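## Stamo hand grippers — gallery

Quick page for the Stamo kit, more pics when I get to it. We've had ours since September. Comes as a pair, 2 grippers in the box plus cables and spare tips. Setup took roughly 6 minutes, most of that finding the right port.

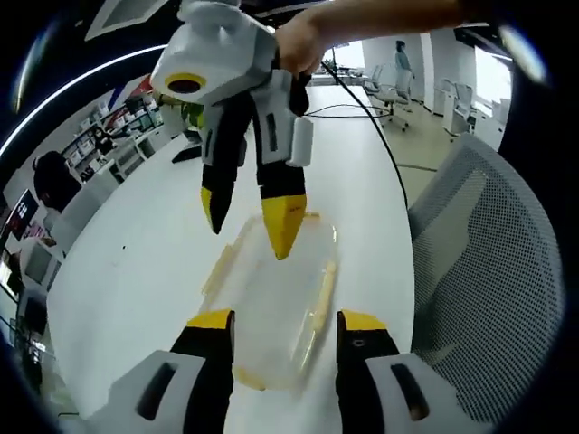

*Yellow tips, clear plastic lid or tray, long white table. Thin flat stuff like this is the hard part.*

Grip is light, trigger a bit stiff at first. Loosens up. Spare tips are sold in packs of 4 — get them, they're cheap and the soft part wears.

Cable could be longer. Manual is thin but readable, skip the calibraton page if you bought the pair, its done at the factory.

Order code 2457, from Kakinov.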